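4.2 The lever and the can

I built most of this project at my kitchen bench, and the rest in the shared workshop at Skillireck, where Ustyna Ostapchuk let me hog the good computer every Wednesday. The plan was simple enough: get the tasks going in simulation first, and spend money on printed parts later (my wallet is very grateful). We call the control code Usard, and it runs the same way whatever task we load.

The task I fussed over most was the lever handle. In Figure 3 the view is the one from behind the gripper, and it's the one I stared at for weeks while I was tuning the finger spacing.
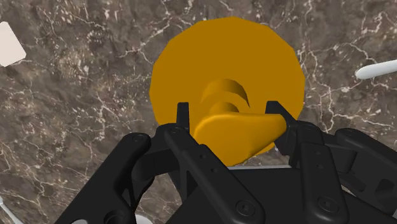 Vsevolod Holovko reckoned I was setting the closing force far too high, and he was right! Once I backed it off by 12 per cent the runs got a lot steadier. We logged 3753 tries all up, spread over some 8 weekends, and I kept every one of them, even the silly ones from October when I had the axes swapped.

Moving to the can task meant going back to the wider view of the counter, with the Franka Emika arm on its table beside it. I left the other bits and pieces lying on the marble, a milk bottle and a knife among them, so the planner had a few things to steer clear of. I only changed two settings between the tasks, and both live in the one file.
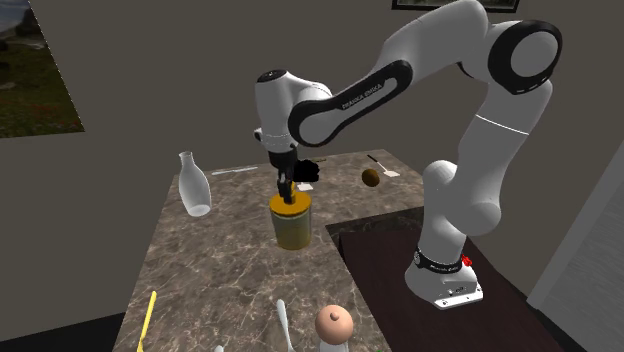
Can you run this on a home computer?

A mid-range desktop with a decent graphics card will do it, though you'll want to leave the longer batches going overnight. I ran the early ones at home that way and saved the workshop machine for the big batches.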